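Rustmont Kitchen Notes, README

What you have downloaded is a set of notes on small cooking jobs done on a worktop instead of in a proper oven. It grew out of an argument between me and Arnout Van Wijk over whether a toaster oven can do anything beyond toast. The argument is still going, but at least it now has folders.

What is in the folders

jobs/ holds 940 short entries, one per job, in plain text. Reheating, melting, crisping, and a shameful number of cheese ones.
kit/ lists what was out on the worktop for each job.
spoiled/ holds 24 entries we would like to forget. Arnout insisted on keeping them.

The Rustmont island, with the oven out:
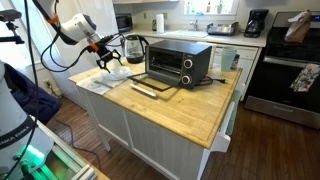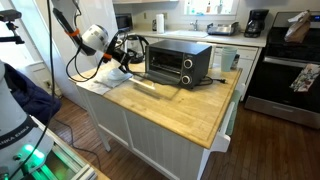 Entries in kit/ follow one rule: write down what was on the worktop, including things that had no part in the cooking. Zsolt Halász fought this for most of August on the grounds that nobody needs to read about crockery. He lost, so the stack of plastic cups near the oven gets its line like everything else, and so does the cloth with the bowl on it. Colours are left to the writer's conscience. We have had "sea green", "hospital" and "toothpaste" for the same cups and have given up merging them.

Known problems

Times are in minutes, except in the first 100 entries, where Zsolt used "a bit" and "a bit more".
Spellings of "grill" vary.
Nothing in jobs/ goes over 300 words. If yours does, cut the part about your grandmother.

Corrections go to Arnout, who will disagree with them and then make them.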